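Neighbors fed up with smell from Drerkby rendering plant

I drove out to Jundton on Saturday to hear folks talk about the smell, and boy, did they talk! More than 240 people have now signed a letter asking the county to take a hard look at the Drerkby rendering plant on Ornel Road. A lot of them are parents from the Awwad school, which sits just across the creek. They told me kids are coming home with headaches and teachers keep the windows shut even when it's 90 out.
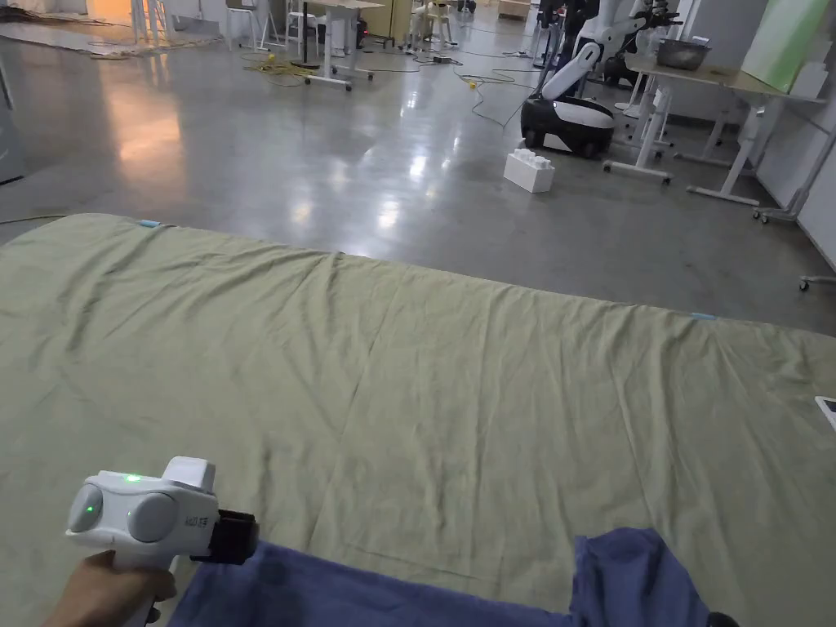 What the county says

An inspector will be at the plant within 45 days, and the air readings will go up on the county website (I'll link them when they do). Drerkby told me by email that it's putting in 6 new filters and that the first ones are already on site. A few neighbors rolled their eyes at that one, as they heard something similar last spring.

The next public meeting is in the school gym at 7 p.m. It seats 178, so come early if you want a chair.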